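Search this site Go
Home Notes Bench log Parts About
7 min read

Costing a second manipulation cell

The request going in for August is for one more table-top cell, matching the one we have. I put the first one together from three quotes and a good deal of optimism, and the spreadsheet for it had 10 lines. The new one is longer. Most of the additions are small, dull things that stopped work for a day each, and I would like them priced before the order goes in.

Scope first. The task family stays as it is: single arm, parallel gripper, household objects on a white table, with a fixed overhead view among the camera positions. No mobile base, no second arm. Maham Siddiqui has argued for a two-arm cell and I think she is right in the long run, but the safety assessment alone would push us past the end of the funding period.

The arm

I had quotes from Mellex and Perbridge. Mellex was cheaper on the arm and dearer on everything attached to it. The controller licence is annual, the flange adaptor is proprietary, and the extended cable set is a separate line. Perbridge bundles the cables and the adaptor and charges more up front. Over three years the two land close enough that I stopped comparing price and looked at spares.

Lead time on a replacement wrist joint matters more to us than a small saving. Perbridge holds stock locally. Mellex ships from overseas and would not commit to a date in writing. Malte Hinrichs, who did the original integration, also prefers to keep one controller type in the building, and the existing arm is on the Perbridge controller. I have gone with Perbridge.

Objects

The first budget had a single line for this, labelled "props", with a number I had plainly guessed.

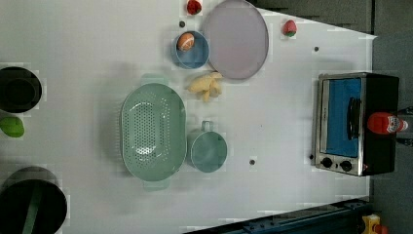 Kitchen set on the table, overhead view.

An object set costs little per piece and a surprising amount to maintain. Toy food is the cheap end. Cookware and crockery sit in the middle. The toaster oven is the only item that needs its own line, partly for the price and partly for the table area it takes up. Anything with a door and knobs is useful enough that I would not drop it to save money.

The rule for the second cell is to buy every object in duplicate on the same day. Retailers change colours and handle shapes without changing the product name, and a replacement mug that is slightly different from the last one is a new object as far as the data is concerned. I have allowed 126 for the first set and the same again for the duplicate, all from ordinary homewares shops. The toaster ovens are on top of that.

Storage goes with this. Two lidded tubs and a label printer cartridge. They were missing from the first budget and I paid for them out of petty cash.

Gripper and wear parts

Fingers are consumables. I treated them as capital last time and then had to explain three purchase orders for the same part. For the new cell they go under operating costs, with a finger set per quarter and one spare gripper body held on the shelf.

Coetzee quoted on the gripper and can supply finger blanks for us to finish in-house. Their standard fingers are fine on mugs and boxes and less good on thin utensils lying flat. We will buy the standard pair and machine our own second pair from the blanks. Budget for machining is internal time, which finance does not count, but I have written the hours down anyway.

Cable management gets its own line too. A cable that loops freely near the wrist is acceptable at low speed and will eventually find something to catch on at higher speed.
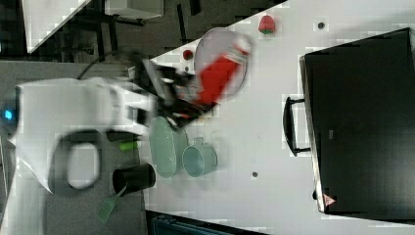 Table, cameras, lighting

The table is a fabricated top on a metal frame. I got a price from Flarkent for the same top again: 3,960, delivered, with the mounting plate for the arm base. That is more than an office desk and less than an optical table, and it is flat and stiff enough. I did ask about a cheaper version without the plate. Bolting to a separate pedestal saved little and added a calibration problem every time somebody leaned on the table.

Size is the point I went back and forth on. A larger top gives more room for layout variation, but the far corners fall outside comfortable reach, and objects end up there anyway. Objects near the boundary are the expensive ones in operator time. A cup on its side close to the table edge, with a utensil overhanging, is a legitimate case to collect, and it is also how things get to the floor. I considered a raised lip and decided against it. The lip would interfere with low approaches from the side.

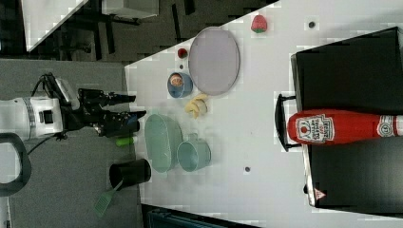
Gripper near the table edge, with the cup and slotted spatula below it.

Cameras are the same model as before, plus one spare. Mounts are extrusion, which we have. Lighting is two diffused panels at 200 each, dimmable, with the dimmer position marked in paint once set. The first cell relied on ceiling lights and the colour of a white table under ceiling lights depends on the time of day more than I would have guessed.

Things I left out last time

Listing these mostly for my own use when the next request comes around:

Surge-protected power board with enough spacing for the large plug packs.
Second emergency stop, on the operator side.
Floor matting under the operator position.
Network switch — the existing one is full.
Local storage for a fortnight of recording, in case the transfer to the server stalls.
Annual service on the arm, quoted separately by Perbridge and not included in the warranty.
A day of Malte's time for calibration, and another half day when it has to be redone.

Contingency

Finance allows a contingency line if it is justified by item. I have put it against freight and the arm service, both of which are quoted in a foreign currency. Object replacement has no contingency because it now has a proper quarterly figure.

The request still needs a floor plan with clearances marked. Maham has the tape measurements from the current cell and the new bay is slightly narrower, so the operator desk may have to turn ninety degrees. If it does, the second emergency stop moves with it and the cable run gets longer. I will update the power and network lines once that is settled.

Older: Notes on extrusion brackets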